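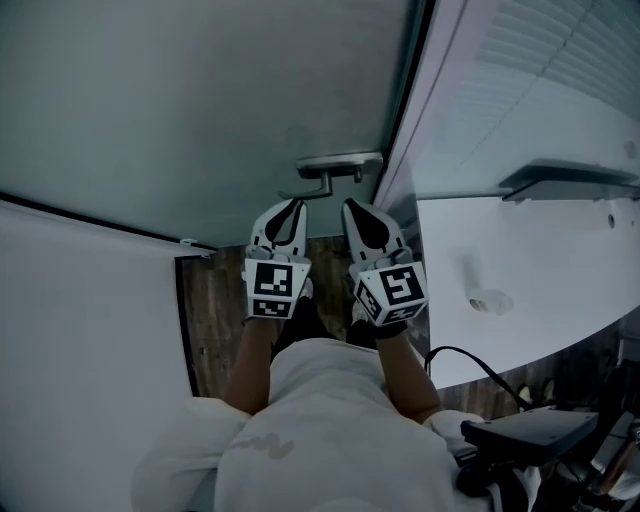
Wording a death notice when there are two families

Posted by Humaira Naqvi, Sun 23 February

My stepfather died last week and I have been asked to write the notice for the local paper and the longer version for the funeral director's website. He was married twice. His first wife is still living and they had two sons. He married my mother when I was six and brought me and my brother up, but never adopted us. He and my mother had one daughter together, my half-sister.

The sons live in Arnum and we see them at weddings and not much else. They are civil. One of them has already asked that their mother be named in the notice. My mother has not said no but she went quiet when I told her.

What I want to know is:

Is there a normal order for the names?
Do my brother and I go in as children or stepchildren? He called us his children.
Does a first wife get mentioned if she was divorced from him 37 years ago?
There was also a baby who died before I knew any of them. Does she go in?

The paper charges by the line and the draft is already 58 words before I have named anybody, so I can't put in everything. The website has no limit as far as I can tell. The funeral director wants both by Thursday.

Gertraud Tanner

Sorry for your loss. I have written four of these now, for both parents, an aunt and my husband, and two of them had a second marriage in them.

There is no legal order or wording. A death notice is not an official document and the registrar does not look at it. The usual way round is the husband or wife first, then children from the oldest down, then their partners, then grandchildren, then brothers and sisters. People who died before him go in a separate sentence, either before or after.

For the children I would put all five in one list by age and not say which belongs to whom. "Father of" followed by the names. If your stepbrothers object to that, the wording I used for my husband was "father and stepfather of", then all the names together. It is true for everybody and it does not sort you into two groups on the page. Do ring them and read it out before you send it. My aunt's notice went in with a grandson left off and it was still being brought up two Christmases later.

The first wife is harder. I would not list her with the family who survive him as though she were a second widow. But on the website there is room to tell his life in order, and there you can say that he married her in such a year and that they had their two boys. That is a plain fact about his life and it means the sons see their mother's name. In the paper I would leave her out, as most people do. Tell your mother what you plan before she reads it.

The baby goes in if her parents want her in. Ask whichever of them it was. "He was predeceased by his infant daughter" and her name is enough. Some people are very glad of it and others would find it too much.

On the cost, keep the paper one to the name, age, date, close family by first name only, and the time and place of the service. End it with "a full notice is on the funeral director's website". Partners in brackets after each name save a good deal of space. Our paper also charged extra for a bold heading, so check what is included in the price - I did not, and paid for it.

Also leave out his full address and date of birth. The town is enough.

Tanner Melnyk

just put "beloved dad" and the names. everyone who knew him knows the rest

Edvin Løken

Agree with most of what Gertraud says but I am on the other side of this one. I am a son from a first marriage. When my father died in November his second family did the notice and we were put at the end, after the grandchildren, as "also survived by". I don't believe they meant anything by it. They had copied the layout from another notice in the same paper. It hurt all the same, and my brother did not come back to the house after the service.

So the single list by age, yes. And send the draft in writing as well as reading it over the phone. You can't hear the order of names properly on the phone when you are upset.

One more thing, about "stepchildren". If he brought you up from the age of six then you have every right to be under "father of". I would have had no trouble with that in my father's notice. My stepsister did more for him in his last year than I managed to.

If the sons want their mother to have a proper mention, they can pay for a short notice of their own. Ours was five lines with our names and where donations could go. The paper printed it directly below the main one and the two read quite well together.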